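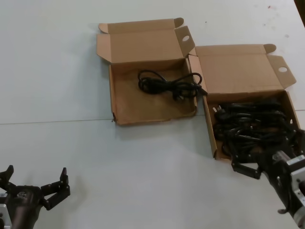 Fig. 6. Two-box layout, right hand at the full box, left hand parked.

6. Setting up the cable transfer

Read section 5 first. If the arms have not been homed since you last moved the table, none of the numbers below mean anything.

The Drutex quick-start card says the hands will pick up "any household cable" straight after calibration. Rosaire Hawthorne and I have not found that to be so in our shop, and you should plan for a slower start.

6.1 Placing the boxes

1. Open both cardboard boxes and fold the lids back so they stand upright behind.
2. Set the boxes side by side with their walls touching. The full box goes on the right.
3. Put one coiled cable in the left box. The software wants a target it can compare against. Why it can't be told this in a settings file, I don't know.
4. Measure from the front edge of the table to the front wall of the right box. Ours is 278 mm. Write yours on the setup sheet.

Note: A seam between table panels does no harm as long as the panels are level. Check with a straightedge. The manual for the Driltireo mounts claims the arms correct for a step. Ours did not.

6.2 Parking the left hand

5. Jog the left arm out to its own side, clear of both boxes.
6. Open the fingers and point them up.
7. Lock the arm in the menu. Do not trust the "idle" setting, which let the wrist sag on two evenings in September.

6.3 First reach

8. Set grip force to 53. The default is higher and I see no good argument for it.
9. Bring the right hand over the front edge of the box, fingers just above the cables.
10. Close on one loop, wait, then lift slowly. If more than one cable comes up, lower and start over.

CAUTION: Keep one hand on the stop button through steps 9 and 10. Tangled cords can drag the whole box.

CAUTION: No cable in either box may be connected to power.

Error 546 means the hand closed on nothing. It also shows up when the hand is plainly holding something, so look before you clear it.

Settings last checked 25th April by Ebony Nepia. Continue to section 7, Sorting by plug type.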